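## 3. Setting up the palette and loading the brush

This section covers the square palette plate, the long-handled brush and the paper supplied with the Hendmont painting set. Paint pots are dealt with in section 2.

1. Cover the table and lay one sheet of paper flat on it. Leave room beside the sheet for the plate.
2. Stand the plate close to the paper, so that the brush travels only a short way between the two.
3. Shake the pot for a full minute. Kalance colours settle when stored, the dark blue more than the others.
4. Pour 4 ml of paint on to the plate and spread it with the flat of the brush. For a large sheet, pour the same amount again once the first is used up.
5. Press the bristles into the paint, turn the brush and press again. Paint should reach halfway up the bristles.
6. Wipe one side of the brush on the rim of the plate.

**Note:** Paint left on the plate forms a skin after 65 minutes in a warm room. Lift the skin off whole. Do not stir it in.

**Caution:** The paint stains cloth and unsealed wood. Wash splashes out with cold water straight away.

### 3.1 Making a mark

1. Hold the brush by the middle of its handle, nearly upright, for dots and short lines. Lean it over for broad strokes.
2. Lower the tip until it meets the paper, then draw it along without pressing.
3. Lift the brush clear at the end of the stroke before going back to the plate.

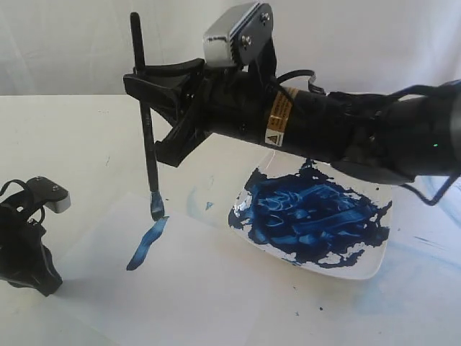
**Can the plate be used for a second colour without washing it?**

Wash it first if the second colour is lighter than the first. A darker colour can go straight on top, provided the old paint is still wet and you don't mind a slight change of shade.

### 3.2 Cleaning up

1. Scrape spare paint into a lidded jar.
2. Rinse the brush in cold water until the water runs clear. Shape the bristles with your fingers and lay it flat to dry.
3. Soak the plate for ten minutes and wipe it with a soft cloth.

Spare plates are listed under part number 472.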